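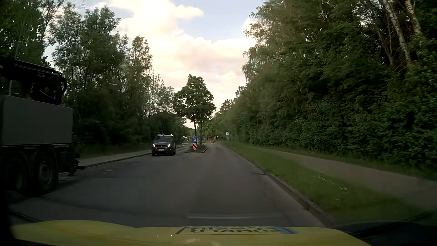

Part 2: Fitting the Ketar and teaching it the road

By now you've got the Ketar box built and blinking on the bench (well done, the soldering is the worst of it!). Next it goes in the car. I did mine with Houda Abdel Rahman holding the torch, and it took us a whole December afternoon, mostly because I'd lost a bracket.

1. Clamp the camera bracket and tighten both screws by hand. Stop when it stops wobbling.

2. Tilt the camera until you get a thin strip of bonnet along the bottom of the picture. Plenty of sky is fine, the software crops it.

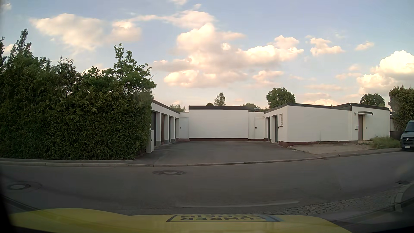
Garages across the road, with the bonnet along the bottom.

3. Run the Drovham levelling tool and type in the offset it gives you. Mine was 161, yours will be different.

Caution: the box only watches and makes notes. Don't wire it to the steering or the brakes, and get a passenger to work the laptop while you drive.

4. Record a short run on quiet streets, with parked cars and a few signs if you can. I kept 680 stills from mine. 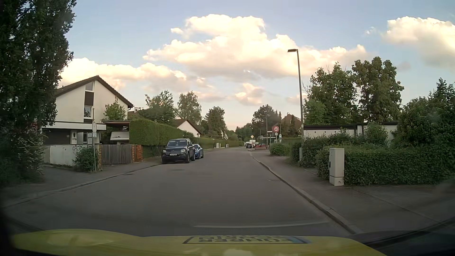 5. Back at the bench, draw your boxes round the vehicles and signs. Do 14 stills, have a cup of tea, then do some more – your eyes really do go funny!

Note: leave anything you can't make out unlabelled.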